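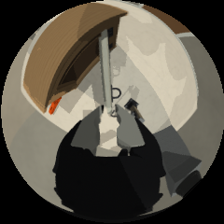
Buying a phone on sale without getting burned — speaker notes

Farell library talk, Sep 18, 2019. Speaker: Marilou Estrella. Imad Rawashdeh on the laptop, takes questions at the end.

Opening

Say hi, ask who bought a phone in the last year. Hands. Ask who paid full price. Fewer hands hopefully.
My own story, short version. Bought the Rumitz in July, $85 off, very pleased. Two weeks later same store knocked off more. Called them, they refunded the difference, took 12 minutes on hold. Would not have happened if I hadn't kept the reciept. PAUSE HERE, let them groan.

What "off" means

Off what? Always ask. List price at launch, or what it sold for last month. Stores love the launch number.
Read out the Issa listing. Crossed-out price on that one is from when it was new, and it hasn't sold for that in ages. Discount looks huge. Real drop is small.
Price history sites — Imad will pull one up. Don't go down the rabbit hole, show one graph and move on. 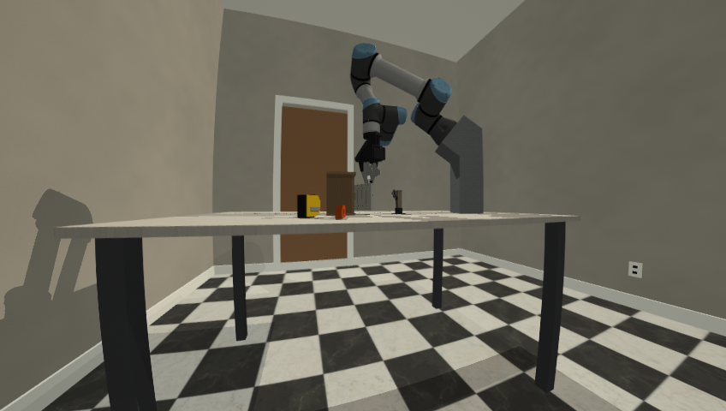 Carrier deals next. Bill credits are not a discount at the register. You pay the full amount over the plan and they hand some back each month. Leave early, credits stop, you still owe the rest of the phone. Say this twice. People always miss it.
Trade-ins: the number on the banner is for one model in perfect shape. Get the quote in writing before you mail anything. Take pictures of the screen turned on. Wipe it, sign out of your accounts, pull the SIM.

Unlocked or not

Unlocked = any carrier, in theory. Check the bands. The Rundance import version is cheaper but it's missing some of the ones used out here, so you get signal in town and nothing on the county road. Also warranty, ask who fixes it. "International version" usually means not the local office.
(If somebody asks about dual SIM, keep it short, we ran over last time.)

How old is too old

Last year's top model vs this year's middle one. I'd go last year's most of the time. Better camera, nicer screen.
BUT check updates. Look up when it launched, not when you're buying it. Maker promises 2 years of updates from launch, and you buy it late, you've lost a chunk of that already.
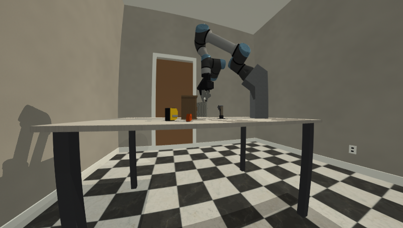 Storage too. The sale one is nearly always the smallest size. Check there's a card slot before you say you'll just add a card. Some dont have one any more. Same for the headphone jack, bring the adapter to show them.
Batteries — refurbished phones, ask if the battery was replaced. "Tested" isn't the same as new.

Return windows

Read the restocking fee out loud from the handout, page 8. Opened box is where they get you. Keep all the packaging till the window closes, cable ties and everything.
Set a reminder for the last return day, check the price again that morning.

Questions

Imad takes carrier stuff, I take the rest. Don't recommend a case brand. Handouts by the door, sign-up sheet for the tablet session goes round now. Chairs back against the wall after.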